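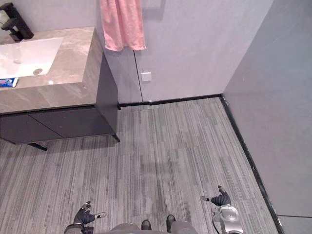
L'eau du matin a un prix

À Nasirville, la facture d'eau compte 3 lignes, et personne ne lit la dernière : l'abonnement. Il a pourtant presque doublé depuis la reprise du réseau par Trendent. Un foyer qui économise paie donc à peine moins que son voisin qui arrose sa pelouse en plein midi.

Je trouve cela injuste. Les 891 abonnés du quartier de Graltau ont signé une pétition pour un tarif progressif – premiers mètres cubes bon marché, suivants plus chers. Kumaresan Gowda, qui l'a rédigée, attend toujours une réponse. La mairie devrait la lui donner avant décembre.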